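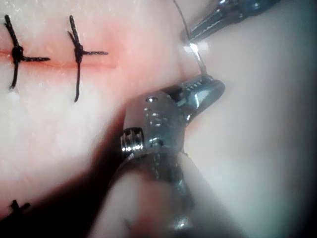
Knots and more knots

Second evening on the practice pad and my fingers are still muttering about it! I do like the pad itself, pale and smooth like the inside of an egg carton lid (well, a posh one). The dark braided thread shows up beautifully on it, two stitches over the thin reddish cut, one knot fat and round, the other a tighter, twistier little thing. I prefer the twisty one. The ends do fray where they're trimmed, which bothers me more than it should.

Grímur Hviid reckons you need 400 knots before your hands stop arguing. I'm on 41. Stina wants her tweezers back, and I still haven't rung Laxdal about the November course. Kettle, then bed by 10.

Filed under: Diary, Learning things

We use cookies to remember your settings. OK / Find out more

© Flerkgate Diaries | Contact | Back to top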